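Workshop Tips: Running a Label-Up Parcel Trial on a Two-Arm Bench
Grollton bench notes, revised Sat 31 October

These tips come out of the bag-handling study that Meron Chala and Getachew Weldu ran at the Trevton workshop. The question was narrow: does a short settling pause before the scan improve the share of soft mailers that end up waybill side up? The answer was yes, by a modest amount. Most of what follows concerns the bench itself, where the larger errors came from.

Tip 1. Put the instruction at the scan post
Operators who demonstrate the motion need the rule in view while they work. Ours is on the post in Chinese, 请将面单朝上放置, "please place the waybill face up," with the second half on yellow. When the rule was only on the trial sheet, two operators placed bags by the printed logo instead.

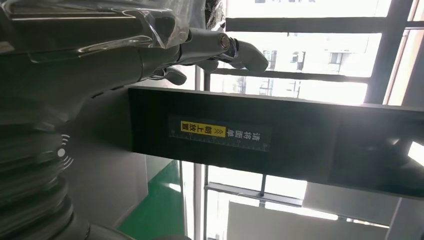
Tip 2. Deal with glare first
Daylight from the windows washes out the wrist views whenever the hand turns toward the glass. Run the trials in blocks short enough that the light does not change much within one block, and alternate pause and no-pause bags inside each block. Our July data had all the pause trials in the morning and had to be discarded.

Check the belt as well. A glossy green belt returns the overhead lights as a white patch, and the patch is easily taken for a pale mailer by a simple threshold. Mask that area or move the pick point.

Tip 3. Use the mat as the reference
Measure placement from the ruler ticks on the mat edge. The bench edge is straight enough to tempt people, but the mat gets nudged and the bench does not, so the two drift apart. Tape the mat corners and recheck every 25 bags.

Tip 4. One hand grips, the other waits
In the Degefa routine the right hand holds the mailer and the left stays open over the left side of the mat. An open left hand can flatten a folded corner without a second approach. Starting the left hand from a parked position made each cycle longer and gave no better result.

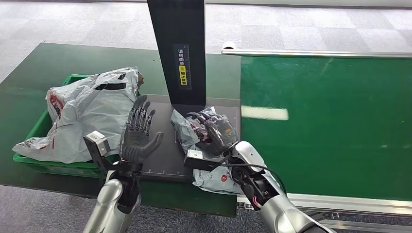 Right hand on a gray mailer at the scan mat, left hand open.

Keep the supply crate to the left and do not overfill it. Bags that bulge above the rim slide when the one beneath is pulled, and the slide gets recorded as a grasp failure. We now log it under its own code (S4 in the Lendura sheet).

Tip 5. Sort film from print before you score
Thin translucent film is the hard case. Print on a bag underneath shows through it, and lettering on the film itself breaks up in the folds. A web address running across a crease was read as a waybill often enough to need its own rule: no barcode found, no label counted. Score by the barcode only.

Red and white packaging gave a different problem. The label finder liked any white shape with a hard edge. Raising the minimum area fixed most of these cases - the rest were corrected by hand.

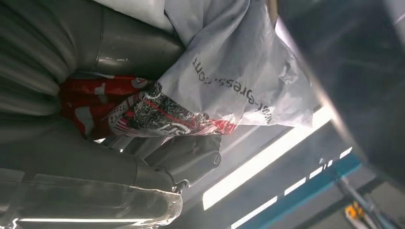 RESULTS AND SETTINGS

Trials scored: 373 of 500. The others were dropped for glare, a shifted mat or a missing log entry.
Settling pause: 4 tenths of a second after the bag touches the mat. Longer pauses made no further difference.
Where the gain was: bags with film that holds a fold. Stiff mailers showed no effect.
Not tested: padded envelopes, boxes, anything with a label on both faces.

The pause was set by hand and held fixed for every bag type. Weldu has a version that ends the pause when the film stops moving in the wrist view, but it has been run on one crate only and the numbers are left out of these notes.

Before repeating the trial, copy the mask file and the mat offsets to the new bench and check both with an empty mat. Old offsets load without a warning.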